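Bemmont Church Fellowship Opens Registration for Summer Hospitality Ministry Training

BEMMONT, 2019-04-30 - The Bemmont Church Fellowship is delighted to announce that registration is now open for Welcome One Another, a weekend of teaching, prayer and practical help for greeters, ushers and everyone else who meets people at the church door. The gathering will be held this July at the Georgiou Center in Sositz, and last year's welcomed 461 people from congregations large and small. 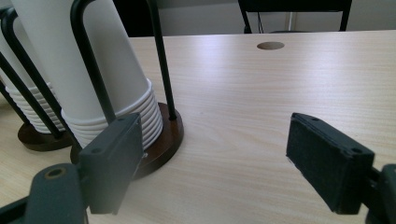 Paper cups in their stands on the table.

"So many of our greeters have served faithfully for years without anyone sitting down to pray with them about it," said Kalliopi Dimitrov, director of the training. "We want them to go home rested, and glad to be asked again - and we'd love for them to bring a friend along, too!"

The teaching sessions, led by Pastor Costel Vasić, will follow Romans 12 and its call to practice hospitality, with plenty of time left over for singing and for talking with neighbors from other churches.
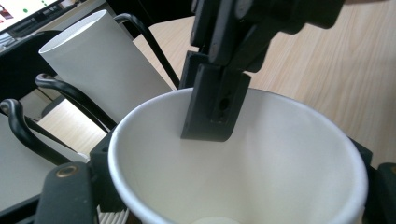
Pastor Vasić will open the weekend with the words of Jesus in Matthew 10:42, about the cup of cold water given to one of these little ones. A plain white paper cup will do for that kind of giving, he likes to remind his listeners, and so will a chair pulled out for a stranger.

Scholarships are available for 186 first-time guests. To register, please write to the Fellowship office at 1107 Hirero Road, Bemmont.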